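Rosgate brush room — progress report to the Pristach Fund, November

Hello again, and thank you for being so patient with us over the autumn! I promised a proper update once the writing table was set up, so I'll start there (it's the bit I'm most pleased with) and get to the money afterwards.

We went for a dark wooden rack with turned posts, and put it at the back of the table, up against the wall, with a black cloth over the tabletop. I do love the dragon's head on the end of the top bar.

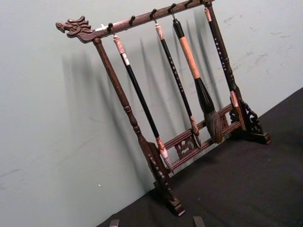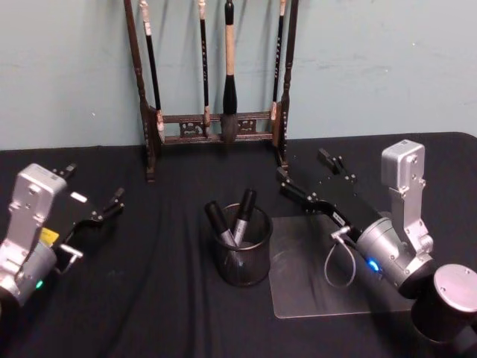
Four brushes on the rack, the big one third from the left.
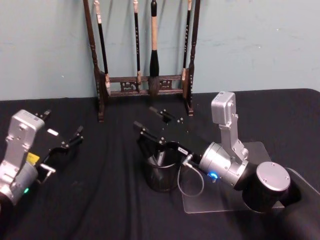
Why did we buy a hanging rack instead of a box or a set of jars?

Brushes dry best with the tip pointing down, so the water runs away from the glue and the hairs keep their shape. Left standing in a jar they go the other way, and we lost a few good ones like that last year. A box is fine for carrying but not for anything damp.

On to the budget. You gave us 2000 pounds and we've spent 1000 of it so far, mostly on paper, ink and the brushes, with the rack and cloth coming out of the same pot. Singhal supplied the paper and were very good about swapping a batch that bled badly — we'd ordered the wrong weight, so that was generous of them. The Zokex ink is lovely and dark but dearer than I'd like, and I may try a cheaper bottle for the beginners and keep the good stuff for finished pieces.

We have 23 people signed up, which is more than I dared put in the application! They come in two groups, and the evening one is full. A couple of people have asked to borrow brushes to practise at home. I've said not yet, though I'd like to hear what you think.

Still to do: the wall could do with a fresh coat of paint as it's a bit scuffed, and I want a second big brush because everyone reaches for the same one. I'm also getting prices for felt mats to go under the paper. I'll send those over with the receipts before the next payment is due.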